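Home Treatments Prices Gift Cards FAQ Contact

Your questions about dry and sensitive skin facials at Kernby

We get a lot of the same questions by phone and at the front desk, so Morena Amato and Katia Gentile sat down together one slow Friday and wrote out the answers the way they'd give them to you in person. If yours isn't covered, please call us. We really do like talking about skin, and you won't be bothering anyone.

What is the Julix facial, and who is it for?

The Julix is our gentlest facial, and it's the one we suggest most often for skin that feels tight after washing, flakes around the nose, or turns pink at the slightest excuse. It's mostly cleansing, a light oil massage, a cream mask and then a good thick layer of moisturizer to finish. There are no scrubs in it and no strong acids. People with normal skin book it too, especially once the heating comes on in December and everybody's cheeks start to feel like paper!

Is dry skin the same thing as dehydrated skin?

People mix these up all the time, and we don't blame them. Dry skin is short on oil and tends to be that way for years. Dehydrated skin is short on water, and it can happen to anyone, even if your forehead is shiny by lunchtime. You can have both at once (Katia does, and has made her peace with it). We'll look at your skin before we start and choose the mask to suit.
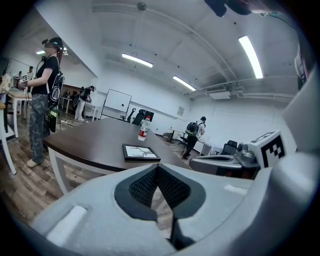

How long should I set aside for my first visit? Plan on a bit over an hour, as we like to have a proper chat before you lie down. We'll ask what you wash with, what you've reacted to in the past, and whether you're using anything with retinol in it. Moisturizers are easier to understand if you think of your skin's outer layer as a barrier with little gaps in it. Picture the dark V-shaped notch in the photo, open at the top: an opening like that, only far too small to see, is where water slips out and irritation gets in, and a good cream helps to fill it. After that chat comes the facial itself, and then we let you get up in your own time.

Should I stop using anything beforehand?

Please stop retinol and any exfoliating acids 2 days before you come in, and skip waxing or threading on your face for the same stretch. If you have a prescription cream, don't stop it on our account. Ask your doctor or pharmacist first, and just tell us what it is when you book.

Does drinking more water fix dry skin?

We wish it were that simple. Drinking enough is good for you all over, and if you've been running short you may well notice a difference. But once you're drinking normally, extra glasses don't do much for the surface of your skin. A plain moisturizer put on while your face is still damp will usually help more.

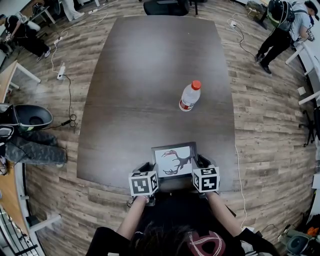 A clear bottle with an orange-red cap on the table.

Which moisturizer do you send people home with?

Usually the Piras cream, which is thick, plain and has no fragrance. If you find it heavy, the Fudness lotion is lighter and sits better under makeup. Neither one is required, and if you already have something at home that your skin gets along with, keep using it and save your money.

How often should I come back?

For most people every 6 weeks is plenty. Some of our regulars come more often in winter and hardly at all in summer, and that's perfectly fine with us.

My face was a little pink afterward. Is that normal?

A soft flush right after the massage is common and generally settles within the hour. If you have stinging, swelling or a rash, rinse your face with cool water, leave everything else off it and give us a call. If it's getting worse or it's near your eyes, please see a doctor instead of waiting for us to open.

What if I'm running late?

Let us know as soon as you can. We can usually work around 15 minutes by shortening the massage, but beyond that we may have to find you another time so the next person isn't kept waiting.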